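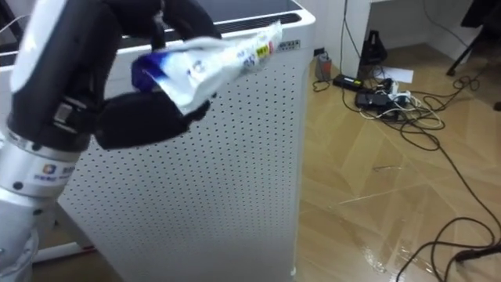 Workroom Practice, Unit 9
Clearing and storing: what the advice gets right and what it sells you
Handout for the December session

Read this before class and bring your objections. The reading pack has three texts in it: the Walenov guide to shared workrooms, the Kemeck storage catalog, and a short article from the Hadgu newsletter. All of them recommend clear tables and closed storage. I recommend reading them with a pencil in your hand.

1. The claim

Walenov says a clear table "saves time for everyone who uses the room." Ask how they know. The guide says it looked at 1,653 rooms, but the tables in the back only record whether people said they felt more organized afterward. Feeling organized is nice. It doesn't tell you how long it takes to find the tape.

Kemeck makes the same claim with more pictures and a price list. A catalog that sells cabinets will conclude that you need a cabinet. Keep that in mind for the rest of the unit.

2. Surfaces

A white tabletop gets praised in all the texts for looking clean. What it does well is show dirt. Every scuff, smear and gray streak is there for anyone to see, and people will call a white table filthy when a brown one in worse shape gets a pass. Whether you count that as a point for white or against it depends on whether you own a cloth.

Walenov wants surfaces wiped "at each transition." No definition of transition is given. For this course we use a plainer rule:

Wipe when you finish with the table. Dry it too, if you used water.
Don't move things to a second table in order to wipe the first. You'll end up with two messes.
A mark that survives two wipes is a scuff. Leave it alone or look up the right cleaner for that surface, and test it in a corner.

Watch the edges. Tables with a step or a notch along the side collect crumbs at the inside corner, and most people wipe in straight lines and go right past it.
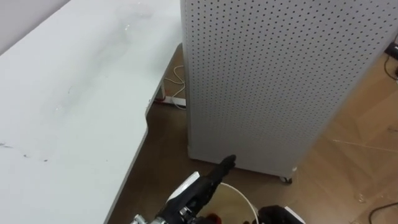
3. Perforated panels and things on wheels

The Hadgu article is very keen on perforated panels. Holes in a regular grid, it says, "invite order." Holes invite nothing. A panel with no hooks on it stores exactly as much as a wall does, and a panel with the wrong hooks stores less than a shoebox. Before you count a panel as storage, check what is hanging on it and whether the people in the room can reach it.

Wheels are the other favorite. The argument goes that a unit on casters can be rolled to wherever the work is. Fine. I would like to see a log of how often anyone does it. In the Plillard room study, the only one in this field I half trust, the movable units were mostly moved for sweeping. That's a decent reason to have wheels, just a smaller one than the article promises. If you do roll something, check for brakes first and leave a gap wide enough to walk through afterward.

4. Wrappers, cups and other small stuff

Here the texts go quiet, which is odd, as small stuff is most of what ends up on a table. Soft plastic packages are the worst of it. They don't stack or stand up, and a crumpled one gives you no clue from across the room whether it's full or empty. Pick it up and find out before you decide where it goes. Read the label if you can find it among the folds.

Cups with lids get a pass from almost everybody because they look tidy. A lid hides what's inside, and for that reason lidded cups stay on tables far longer than open ones. Treat a closed cup as a question somebody has to answer by the end of the day.

Kemeck's answer to all of the above is a set of matching bins. Work out the cost for a room your size before you get excited. Their sample room comes to 4,000 for bins and labels alone, and the labels are blank. 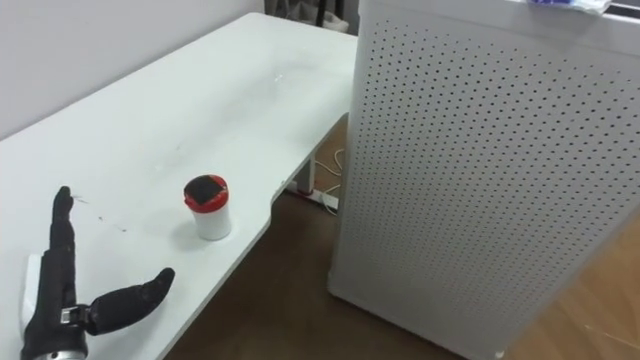
Plillard disagrees with me on the cups, for the record, and says in the study's closing notes that a few things left standing on a desk do no harm as long as people know whose they are. I can live with that where the same people use the room all day. In a room that changes hands at noon I can't see how it would work.

5. For next time

Choose one table you use regularly. Write down what is on it when you arrive and when you leave, for 3 days, without changing your habits. Then try one piece of advice from the pack, only one, and keep the same notes for another 3 days. Bring both sets. If nothing changed, bring that too, and don't dress it up.

Section 2 of the Walenov guide can be skipped. It repeats section 1 with the paragraphs in a different order.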